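Tikkanen Slow Feeder Mat - my go-to for dogs who inhale their dinner
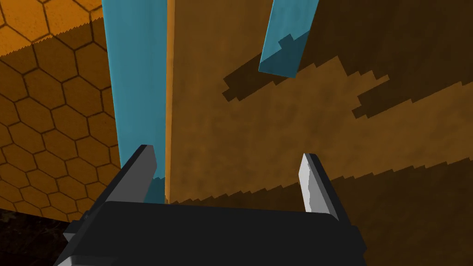
Orange block with the brown honeycomb pattern, at left.

I sell a lot of bowls in this shop and I'll be upfront, I'm not neutral about the Tikkanen. My old girl used to finish her kibble before I'd even put the scoop away, and then she'd bring half of it back up on the hallway rug. I tried the Kosine bowl first (nice colour, far too easy, she just flipped it) and then gave her this one in February. Meals are so much calmer now!

It's a flat rubber mat with raised ridges, and you scatter dry food or smear wet food right across it. She has to lick and nose her way through, and she seems to love it. There are suction cups underneath, 30 of them, and they hold well on tile and lino. On timber floors they're a bit hopeless - put a damp tea towel under the mat and you'll be fine.

What you get:
One Tikkanen mat, medium or large
A little scrubbing brush for the ridges
A 3 month swap if it splits

Medium suits terriers, spaniels and most cats. Large is for labs and anything bigger. If your dog is a serious chewer, please pick it up once the food's gone. I left mine down overnight and lost a corner.

It can go in the top rack of the dishwasher, but I mostly rinse mine under the tap. Pumpkin and plain yoghurt are the favourites at our place, and you can freeze the whole thing flat for a hot arvo.

The grey Nillberg version is the same shape in a softer rubber, and I'd keep that one for puppies and oldies with sore gums. I've got 97 of the Tikkanens left in the shed and the next lot is already ordered, so if your size shows as sold out, pop your email in the box and I'll drop you a line when they land.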